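Suche Suchbegriff eingeben Los

Alles in einen Becher

Elin Gwynne räumt für ihr Leben gern Küchen auf, am liebsten fremde. Seit drei Jahren führt sie unter dem Namen Zatetti durch Küchen, in denen die Schubladen klemmen. Wir haben sie an einem runden Tisch getroffen, über dem ein graues, flauschiges Tuch liegt, und eigentlich wollten wir über Schränke reden. Es wurde ein Gespräch über Essstäbchen.

»Ich fange immer mit dem an, was lang und dünn ist«, sagt sie. »Stäbchen, Spieße, Kochlöffel. Das verhakt sich in jeder Lade, und man greift dreimal daneben, bevor man das Richtige hat!« Ein Tuch auf dem Tisch gehört für sie dazu: Es klappert weniger, und nichts rollt davon. Dann kommt alles darauf, auch das, was in einer Küche nichts verloren hat. Der Schraubenzieher mit dem blauen Griff zum Beispiel. »Der liegt bei jedem irgendwo zwischen den Löffeln. Ich finde das herrlich.«
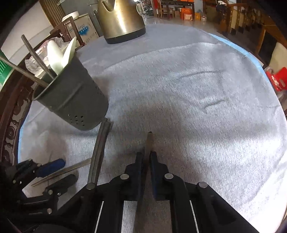
Der Becher mit den Löchern

Über den dunkelgrauen Besteckhalter kann Gwynne lange sprechen. Unten ist er gelocht, und darauf besteht sie. »Löffel kommen doch oft noch feucht aus dem Abtropfgestell. Ohne Löcher steht nach einer Woche Wasser am Boden, und dann riecht es – das will keiner.« Was täglich gebraucht wird, steht mit dem Kopf nach oben, damit man es sofort erkennt. Die Stäbchen legt sie erst paarweise nebeneinander und sortiert sie zum Schluss ein.

Ob ein einziger Halter für einen ganzen Haushalt reicht? Sie lacht. In ihrem ersten Auftrag bei der Familie Cadwaladr seien mehr als 60 Kochwerkzeuge zusammengekommen, und Hywel Cadwaladr habe jedes einzelne verteidigt. »Am Ende durfte er zwei Becher haben. Er schreibt mir bis heute, wenn er einen Löffel kauft.«

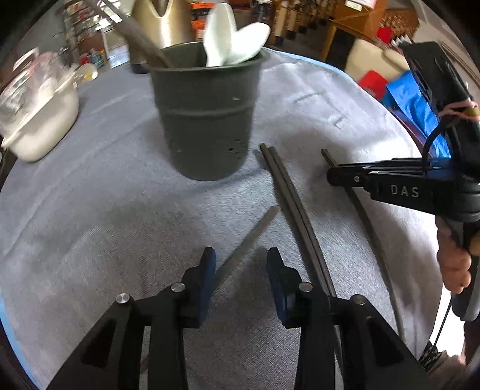
Weiße Löffel im Becher, daneben die Stäbchen auf dem Tuch.

Von strengen Regeln hält sie wenig. Schüsseln dürfen bei ihr ruhig offen stehen, Schönes sowieso, »und wenn etwas golden glänzt, stelle ich es bestimmt nicht in den Keller«. Im Juli will sie ihren ersten Kurs für Leute geben, die gerade in eine kleine Wohnung ziehen. Den Raum hat sie schon, das Tuch nimmt sie von zu Hause mit.

54 Mal geteilt
3 Kommentare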